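Notes pour l'intervention du 28 mars 2026, soirée des clubs, salle polyvalente de Cendville
Intervenante : Veronika Kälin, pour le club de robotique

(Attendre que les gens soient assis, il y en a toujours qui arrivent avec leur café, ce n'est pas grave du tout.)

Bonsoir à toutes et à tous, et merci d'être venus, je reconnais des parents, des anciens, et même quelques personnes qui étaient là l'an dernier quand le projecteur est tombé en panne au bout de cinq minutes ! Je vais vous parler du projet Tivska, sur lequel nos élèves travaillent depuis janvier. Le principe tient en une phrase : on a une table, un bac en plastique transparent, des petites boîtes de pharmacie, et les bras robots doivent ranger les boîtes dans le bac. Dit comme ça, c'est un travail que n'importe lequel d'entre nous fait en téléphonant. Pour un bras, c'est une autre affaire, et c'est bien pour cela que je trouve le sujet si beau.

(Diapo suivante, laisser un petit silence.)

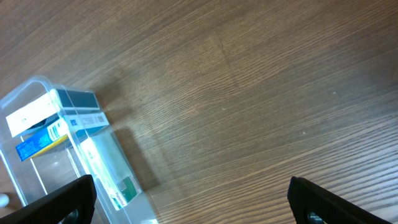 Faut-il savoir programmer pour entrer au club ?
On commence avec ce qu'on a : la plupart des élèves arrivent sans avoir jamais écrit une ligne de code, et les premières séances se passent surtout à déplacer les bras à la main et à noter ce qu'on voudrait qu'ils fassent.

Cette question revient chaque année, je préfère donc y répondre tout de suite, ça détend tout le monde.

Parler ensuite de l'organisation. Nous sommes 13 cette année, ce qui est beaucoup pour notre local (les manteaux vont dans le couloir, pardon à nos voisins de la chorale). Les élèves se sont partagés en deux équipes, qui ont choisi leurs noms toutes seules, Gravum et Illés, et je n'ai jamais réussi à obtenir une explication pour l'un ni pour l'autre. Gravum s'occupe de la prise des objets, Illés du trajet et du dépôt. Évidemment, tout le monde finit par se mêler du travail de tout le monde, et c'est tant mieux.

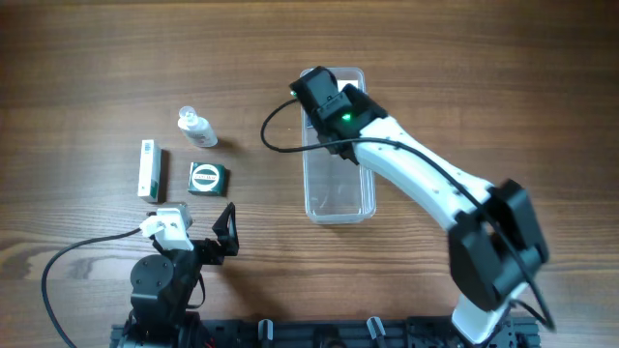
Et quand deux équipes partagent une même table, il faut apprendre à se parler. Au début, chacune réglait son bras dans son coin, avec ses propres repères, et les mesures ne correspondaient jamais. On a perdu une séance entière là-dessus. Depuis, il y a un cahier commun, un vrai cahier en papier, où chaque essai est noté avec la position de départ de l'objet et ce qui s'est passé. Nous en sommes à 1 112 essais notés, dont plus de 120 pour la seule dernière séance. Je vous invite à feuilleter le cahier à la pause, il y a des dessins dans les marges et quelques remarques que j'ai fait semblant de ne pas lire.

(Ici, ralentir. C'est la partie un peu technique, regarder le fond de la salle.)

Ce qui nous a occupés le plus longtemps, c'est le serrage. Une boîte en carton, si on serre trop, elle se creuse, et si on ne serre pas assez, elle glisse pendant le trajet. Un flacon, c'est encore autre chose, parce que c'est rond et que ça roule. 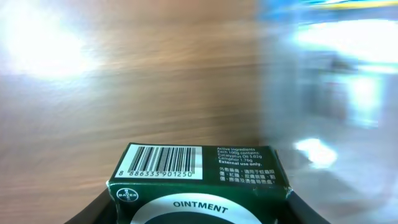 Les élèves ont donc essayé plusieurs réglages, en commençant toujours par le plus doux, et ils ont fini par comprendre que l'angle d'approche comptait autant que la force. C'est une élève de Gravum qui l'a remarqué, en prenant elle-même une boîte entre deux règles. J'aime beaucoup raconter cela, je crois que c'était mon meilleur moment de l'année.

(Si le temps presse, sauter le paragraphe suivant.)

Un mot sur les ratés, que je tiens à mentionner devant les parents. Il y a eu des séances où rien ne marchait, des élèves découragés, et un soir où nous avons tout éteint pour manger des crêpes. Les semaines suivantes se sont mieux passées.

Pour la suite : la rencontre interclubs, où chaque équipe aura cinq minutes pour ranger une table qu'elle n'aura pas vue avant. Nous cherchons encore des voitures pour le déplacement, la feuille est à l'entrée, à côté des gâteaux.

(Remercier la mairie pour la salle. Appeler les deux équipes sur scène, puis prendre les questions.)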